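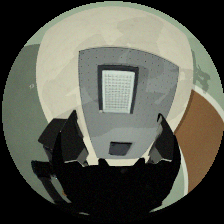

L'écho dans un salon vient presque toujours des surfaces dures et nues, et on commence souvent par acheter le mauvais matériel pour le corriger. J'ai passé l'hiver là-dessus dans mon appartement de la rue Crenshaw. Le premier réflexe, c'est le panneau percé de petits trous. Un panneau gris avec des rangées de petits points sombres comme celui-ci, ça fait tout de suite « studio ». Le motif ne dit rien de l'absorption. Ce qui compte, c'est ce qu'il y a derrière les trous, s'il y en a.

Un perforé vissé directement sur du béton, sans laine et sans vide d'air, renvoie une bonne partie du son. Demandez toujours au vendeur l'épaisseur de l'absorbant et le montage prévu. S'il ne vous parle que de couleurs, passez votre chemin.

Avant d'acheter quoi que ce soit : tapez dans vos mains au milieu de la pièce, puis dans chaque coin. Si vous entendez une sorte de ressort métallique, vous avez deux murs parallèles qui se renvoient le son. C'est le défaut le plus pénible pour la voix, et on peut le traiter sur un seul des deux murs.

Autre confusion fréquente. Absorber le son dans votre pièce n'empêche pas d'entendre le voisin. L'isolation, c'est de la masse, de l'étanchéité, des parois désolidarisées. De la mousse collée au mur mitoyen ne change à peu près rien à sa télé. J'ai essayé dans mon logement précédent, à Fastham. J'ai surtout perdu la caution à cause de la colle.

J'ai demandé un devis à Culumine : presque 1 000 euros pour un seul mur, pose comprise. Le travail est sans doute propre, mais je suis locataire et je n'allais pas mettre cette somme dans un mur qui n'est pas à moi.

J'ai donc pris du feutre Vetell en plaques, 146 euros livré, à monter sur tasseaux. Trois centimètres de vide derrière. La pose m'a pris un après-midi, dont une bonne heure à chercher le niveau. Les voix sont plus nettes au téléphone. Les graves n'ont pas bougé, et c'est normal avec une épaisseur pareille.

Côté sol, il y a plus simple. Un tapis épais avec une sous-couche en feutre prend une partie des aigus et amortit les pas. Sur du carrelage, la différence s'entend dès le premier soir. Sur de la moquette, gardez votre argent.

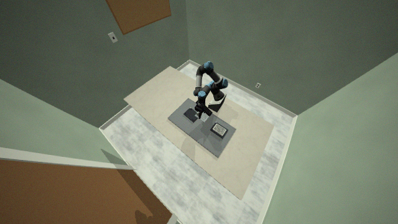
Grand tapis beige posé en biais sur sol clair.

On me demande souvent si l'orientation du tapis joue. Non. La surface couverte joue, l'épaisseur aussi. Mettez-le entre vous et la source du bruit quand c'est possible – devant les enceintes, par exemple, ou sous la table si c'est là que les chaises raclent.

Les rideaux : du lourd, et large. Prévoyez deux fois la largeur de la fenêtre pour qu'ils gardent des plis une fois fermés. Un voilage tendu ne fait rien. Les miens viennent d'un vide-grenier et sentent encore un peu le placard, mais ils font le travail.

La bibliothèque pleine, ça marche un peu. Les livres de profondeurs différentes dispersent le son. Pas besoin de les ranger d'une façon particulière. Évitez juste les portes vitrées, qui annulent l'intérêt.

Les boîtes à œufs : non. Elles sont trop légères, absorbent très peu et brûlent bien. Même remarque pour les mousses sans marque ni classement au feu vendues en lot. Regardez la fiche avant de commander. S'il n'y a pas de fiche, ne commandez pas.

Pour mesurer, une application gratuite suffit. Éclatez un ballon, enregistrez, comparez avant et après, toujours au même endroit et fenêtres fermées. Le chiffre absolu sera faux, l'écart sera utilisable. Prévenez les voisins, surtout vers 22 h.

Il me reste le couloir, long, étroit, carrelé, avec un plafond haut. Je pense y mettre le reste du feutre au-dessus des portes. Si quelqu'un a déjà traité un plafond en location sans percer, je prends les retours.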